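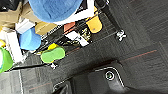
# Rekum: equipment plan and data notes

Last updated: September 29, 2023
4 min read

Rekum is a set of recordings of robot arms handling household goods and packaging, together with the spending plan for the equipment used to make them. This file covers both. It is kept by Rima Dabbas (recording) and Marwan Sleiman (purchasing). Anyone who wants to add a line to the plan should write to Marwan first.

## What is in the repository

- `plan/` holds the purchase list, quotes and delivery notes
- `recordings/` holds one folder per session
- `notes/` holds short text files written by whoever ran the session

Quotes are stored as they came in. Where a supplier sent a second quote, both are kept and the later one is used in the totals.

## Arms and grippers

We plan for two arms working as a pair. Single-arm work is allowed, but the budget does not get smaller when only one arm is used, as both have to be serviced together. The service contract is with Prustley and is paid once a year.

Gripper fingers are treated as consumables. Order them in sets of 3 pairs. The first plan had them under "hardware, fixed" and we ran out in the second month. 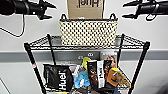 Shelving and storage come out of the general line. Wire shelving was chosen over solid shelving on price, and it has been good enough. Please don't buy taller units without checking the reach table in `plan/reach.csv`. Two units from the first order were sent back for that, and we paid the carriage both ways.

Baskets, bags and soft toys are bought locally and claimed back. The limit for one claim is £400. Food packets can be used after they are past their date, but write this on the session sheet so that they are not eaten.

## Cameras and cables

Each arm has a small camera at the wrist. A further camera looks from head height. Budget for one spare wrist camera per arm. The lead time from Ilon was 7 weeks on the last order, so a spare bought after a fault is of little use.

Cables wear faster than anything else on the list. The plan has £600 a year for them, and we spent nearly all of it. Check the bend at the wrist before each session and note any stiffness. Longer cables are easier to route but they get in the way of low shelves.
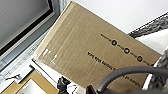
Cardboard boxes cost us nothing. They are taken from deliveries, used until they go soft and then recycled. Keep a few sizes. A box too wide for the gripper to close on can still be pushed or held with both arms, and those sessions are filed under `two_arm`.

Packing tape is on the stationery order. Do not put it on the equipment order again.

## Floor and power

Mansour did the floor survey and the report is in `plan/floor.pdf`. The main points for buying are:

- castors must lock, or be the kind that can be swapped for locking ones
- anything with its own power supply needs a line in the power sheet
- extension leads are counted as fixed equipment
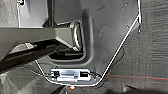

Replacement covers and panels are quoted per part. Small scuffs are left alone. A cracked part is replaced, and the old one is kept until the new one has been fitted and tried. Fixings are not always in the bag, so ask when ordering.

## Known gaps

- Insurance for transport between sites has not been quoted.
- The September order is entered without VAT. Marwan is correcting this.
- Some early sessions have no note file. They can be used for training, but leave them out of any cost-per-session figure.
- Staff time is not in the totals.

## Using the recordings

The recordings may be used inside the project and by named partners. Ask Rima for access and give the name of the person who will hold the copy. If you find a session filed under the wrong heading, open an issue with the folder name and leave the files where they are.

7 comments
3 shares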